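From: Annelore Baumgart
To: nelberg-chess-arbiters
Subject: Re: [arbiters] Junior Teams pairing and board order, December round

Myrtle Achterberg wrote:

> Two questions on the draft regulations for the December round.
>
> 1. Clause 6 says teams are four boards "in order of playing
> strength". It doesn't say which rating list applies, or what happens
> when two juniors are within a few points of each other. At Brollgate
> last season we had a team put a 1000 on board one and a much stronger
> player on board four, and the captain argued that the clause didn't
> forbid it.
>
> 2. With 26 teams entered, is it still a straight Swiss, or are we
> splitting into divisions? The schools are asking me and I have
> nothing to tell them.
>
> Also, does the bye score as a full match win, and on how many game
> points?
>
> Myrtle

Myrtle,

Taking these in order.

Board order. The clause is loose and I have redrafted it. The proposed text reads:

"6.1 Each team shall lodge a fixed board order with the chief arbiter before the pairings for round one are published. 6.2 No player may be placed above a team-mate whose rating on the applicable list is more than 70 points higher. 6.3 The applicable list is the most recent one published before entries close. 6.4 An unrated player may be placed on any board, subject to the chief arbiter's approval."

The 70-point tolerance lets a coach put an improving player a board higher without opening the door to the Brollgate arrangement. I looked at a tighter figure, but junior ratings move too much between lists for it to mean anything. Your 1000 on board one would be out of order under 6.2 and the team would be told so before the first round.

If a reserve comes in, the other players move up and the reserve takes the board the fixed order gives them. A reserve does not slot into the vacant seat. This was misapplied in two matches at Lindqvist and both results stood only on the ground that no protest was lodged before the next pairings went up.

Format. One section, Swiss, no divisions. I know some of the smaller schools would prefer a split, but at this size a Swiss will sort the field by the third round and we keep a single set of prizes. Round one is seeded by average rating of the top four boards, top half against bottom half. Accelerated pairings were suggested at the last arbiters' meeting. I don't favour them here. They reduce the number of lopsided first-round matches but make the standings hard to explain to parents, and with an even field we get no other benefit.

Colours. Home team has White on boards two and four, away team on boards one and three. The pairing sheet lists the home team first. Please check that the sheets posted on the wall match the ones handed to captains, as we had one match last year with all four colours reversed.
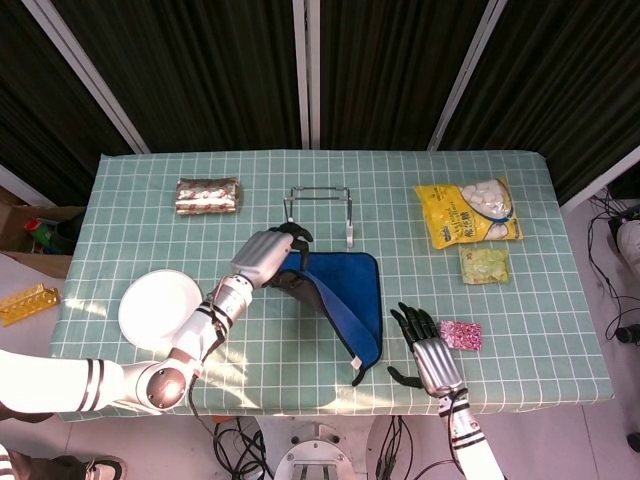

Blue towel on a gridded tablecloth.

Bye. We only need one if a team withdraws. The draft says a full-point bye, which I would leave alone for match points. For game points I propose two and a half out of four, so that the bye team gets credit for a narrow win and no more. A team may not receive a second bye. The bye goes to the lowest-scoring eligible team, and if several are level, to the one with the lowest seeding.

Tie-breaks, in order: match points, game points, Buchholz on match points, result of the individual encounter if the tied teams met, then board count. If first place is still tied after that, the trophy is shared. I do not want a blitz playoff at the end of a long day for twelve-year-olds, whatever was done in the past.

Defaults. Default time is 15 minutes from the scheduled start, applied board by board. A team with two boards filled may start and play. A team with fewer than two forfeits the match. Where a team is short, it must default from the bottom, so boards three and four go before board two. Leaving board one empty to dodge a strong opponent will be treated as a breach of 6.1 and the lower boards scored as losses.

Recording. Scoresheets are compulsory on all boards until a player has less than five minutes left on the clock. I would like the arbiters to be consistent on this. A player who stops recording early gets a warning the first time and the opponent gets two extra minutes the second time. Coaches may not approach the board to point it out. If a coach sees it, they tell an arbiter and then go back behind the rope.

Pairing software. We will run Billow again. The version on the hall laptop does not handle the reserve rule above, so board order has to be checked by hand against the lodged lists each round. I'll bring printed copies. If anyone has a later version working with team events, please send me the settings file before Wednesday and I will run last season's results through it to see whether the pairings agree.

Comments on 6.2 and on the bye score to the list, please, and not to me privately. Travel claims still go to Myrtle.

Annelore

--
Annelore Baumgart
Chief Arbiter, Nelberg Junior Teams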